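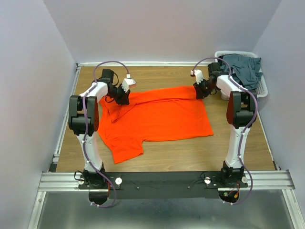

Piroska Szalai reckons we should've put the spares in the first quote, and she's right. Search this site Enter keywords Go

4.2 Budgeting the cell

Figure 2. Two-arm folding cell with an orange T-shirt on the table.

We priced the pair of arms (Fig. 2) through Drolside and thought we were done! Then came cables, gripper fingers and freight, and I'd only set aside $200 for the lot. Stanel wanted 36 days to ship a replacement wrist, so we now plan spares 6 months ahead – a bit dull, but it's kept our labour costs in one column and the parts in another.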